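Right, the county camp at Morholm. Booking opens in February and I've now read the leaders' pack twice. A few grumbles.

1/ The fee is 352 per Scout. Two years ago we did a full week on the same field for a good deal less. The pack says the difference is "programme enrichment". I'd like to see a bill with that written on it.

2/ Kit hire is now compulsory through Dulletti. Our group owns perfectly sound patrol tents, bought with years of bag packing and one very long jumble sale. They're to stay in the hut while we pay for someone else's.

3/ "Every young person will choose from 100 activities." Will they? Last time half the list was crafts under the same gazebo, and the climbing wall was full by breakfast on day one.
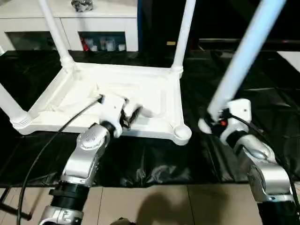
4/ Then there's the app. Marikar, it's called. Sign-ups, menus, site map, the lot. Morholm sits in a dip and I've never had more than one bar of signal there, usually stood on the gate. What was wrong with a noticeboard?

5/ Also, we spend all year telling them to leave their phones at home.

6/ The Lurkach hike is back, so credit where it's due. It's 15 miles this time and the route card looks decent. But one water stop, in summer, with eleven-year-olds? I've emailed to ask. No reply yet.

7/ Places are capped at 200 and we're told to "book early to avoid disappointment". They said that last time too, then rang round in June begging groups to bring more.

8/ Are we going? Probably. The kids want to and they'll have a great time whatever I think of the paperwork. I'm still taking our own dixies.

9/ If any other leaders have had a straight answer about the tents, please reply under this. I got "we'll come back to you" on January 31, 2024 and that's my lot so far.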